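4.3 Handing over the tray station

Read this section before you agree to any change in the rota. The Zalari two-arm station is sold as a helper for the prep counter. At Tolalham it has helped with some jobs and made others longer.

1. Run the practice program on the office screen first. Do not skip it on a Friday.
2. Check that the tray position on screen matches the tray position on your own counter.
3. Load no more than 10 items for the first live run.
4. Keep one trained person at the stop button. This person must not be given other work.

Note: The Vastex brochure promises that one person can mind several stations. We have not managed it and do not plan rotas on that basis.

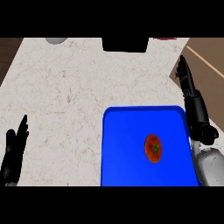 5. Write down every stop, however short, in the station log. The log for January has 87 entries, most of them cleared by hand by staff whose hours had already been cut.
6. If the station stops twice in one shift, go back to hand prep and tell the supervisor.

CAUTION: Never reach between the arms while the green lamp is lit, even to rescue a dropped item.

Note: Practice runs do not count towards staff targets. A good score on screen tells you very little about wet produce at six in the morning.

7. At the end of the shift, wipe down the hands with a Bako cloth. Allow paid time for this.

For fault codes, see section 4.4.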